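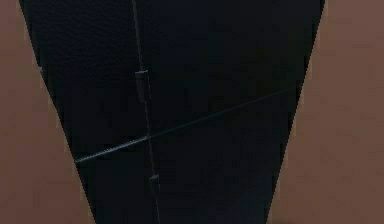
Seit August läuft bei uns in der Kabelfertigung die neue Legezelle. Ich arbeite dort in der Frühschicht und schreibe mal auf, was sich geändert hat. Wird ein längerer Thread.

1/ Vorher haben wir an 17 Plätzen von Hand verlegt. Leitung vom Bund nehmen, einlegen, Hülse setzen, nächste. Wer gut war, kam auf 200 Stück in der Schicht. Jetzt sind noch neun Handplätze übrig, der Rest der Fläche gehört der Zelle.

2/ Entlassen wurde bisher keiner. Zwei sind in Rente gegangen und nicht ersetzt worden, drei sind in die Endprüfung gewechselt. Die Leiharbeit ist im Sommer ausgelaufen. Das gehört zur Rechnung dazu, auch wenn es in der Betriebsversammlung nur ein Halbsatz war.

3/ Meine Arbeit sieht jetzt so aus: Jeder neue Leitungsweg wird erst in der Simulation gefahren. Dunkle Fläche, eine Leitung senkrecht mit zwei Hülsen, eine zweite schräg darüber. Daran prüfe ich, ob die Kreuzung dort liegt, wo sie laut Plan liegen soll. Dann Freigabe oder zurück.

4/ Die Software kommt von Vosance. Die Einweisung hat Leandro Ocampo gemacht, zwei Tage, für vier Leute. Zu kurz. Die Hälfte haben wir uns danach gegenseitig beigebracht, meistens in der Pause.

5/ Kreuzungen sind das Schwierigste. Von Hand spürt man, wenn eine Leitung unter Zug steht. Am Bildschirm sind es zwei dünne Striche, die übereinander laufen. Hortensia Medina hat das 25 Jahre mit den Fingern gemacht und sagt, sie traut dem Bild erst, wenn sie das erste Teil in der Hand hatte. Deshalb geht bei uns das erste Teil jeder Serie weiterhin über ihren Tisch.

6/ Besser geworden: Handgelenke und Schultern. Ich hatte jeden Winter Probleme mit dem rechten Daumen, die sind weg. Dafür brennen mittags die Augen. Der Bildschirm ist zu dunkel eingestellt und die Halle zu hell, Antrag auf Blenden läuft.

7/ Schlechter geworden: Es wird weniger geredet. Früher saß man sich gegenüber. Jetzt sitzt am Leitstand immer nur einer.

8/ Beim Geld ist noch nichts geklärt. Wir machen Freigaben, sind aber eingruppiert wie vorher. Der Betriebsrat verhandelt, am Mittwoch ist der nächste Termin. Facundo Valdebenito sammelt bis dahin Tätigkeitsbeschreibungen. Wer im Werk mitliest: bitte ausfüllen, auch die Spätschicht.

9/ Zur Frage von gestern: Nein, programmieren muss man nicht können. Pläne lesen schon.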